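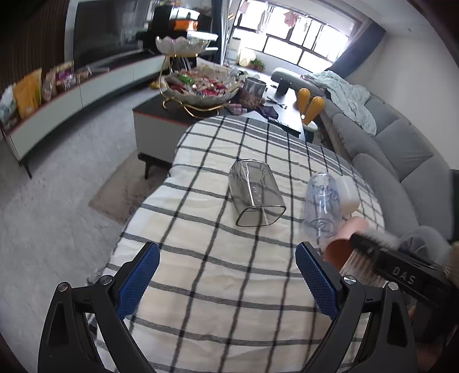 Kulent table linen: frequently asked questions

Kulent cloths are sold flat-folded in three lengths and are intended for coffee tables, low tables and sideboards. The answers on this page apply to the grid pattern (dark grey lines on a white ground). The gridded area has broad squares and finishes in a wide grey band with thin white stripes, as at the far end of the cloth shown here, and the band should be allowed for when measuring. Questions about the plain range are answered on the Lachance page.

How much overhang should I allow?
Measure the table top, then add 18 cm for each side that is to hang. On a low table a longer drop touches the floor and is easily trodden on. If one side of the table stands against a sofa, the cloth can be set flush on that side and the spare width moved to the front.

The edge of my cloth is wavy. Is it faulty?
No. The hem is stitched under tension and relaxes in use. Press it from the reverse side on a medium setting, working from the middle towards the corners. Soft wrinkles across the top come from folding and will lessen after the first wash. If the edge is still uneven after two washes, contact us with the order number.

Can glasses and cups be left on it?
Yes, provided that they stand on a flat part of the cloth. Tall, light containers such as empty plastic bottles and paper cups tip over more readily on fabric than on a bare table top. Smooth the cloth before setting anything out, and keep drinks clear of the sides, where a pull on the overhang will move everything on top.

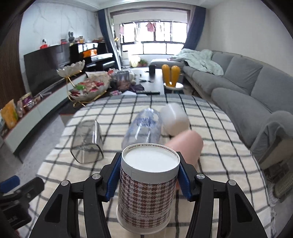 Grid pattern on a low table, with a houndstooth "happy day" paper cup.

Does the colour of a cup transfer to the cloth?
Glazed and glass items do not mark it. Printed paper cups may do so if the outside is wet, and the risk is greater with dark inks. Use a coaster, or dry the base first. We have not tested every printed cup on the market.

What should I do about a spill?
Blot with a white cloth. Do not rub along the grid lines. Rinse the area with cold water from the reverse side. For tea and coffee, apply a small quantity of liquid detergent, leave for ten minutes and rinse again. Do not use bleach on any part of the cloth.

How is it washed?
Machine wash at 40 degrees with similar colours. Reshape while damp and dry on a line. Tumble drying shortens the cloth and is not covered by the guarantee.

How many washes is it tested for?
The current fabric was put through 81 wash cycles at our Griltley workroom. Slight fading of the dark lines is normal and is not treated as a defect.

Can I buy a length to suit my own table?
Yes. Made-to-measure cloths are cut at Cloltelton, up to a maximum length of 400 cm. Send the finished size, including overhang, and state at which end the band is to go. Cut lengths cannot be returned unless the fault is ours.

Who do I contact about a measurement?
Mélanie MacPherson handles made-to-measure enquiries. Please quote the product reference, 2,829, in the subject line.

Page last revised November 2, 2022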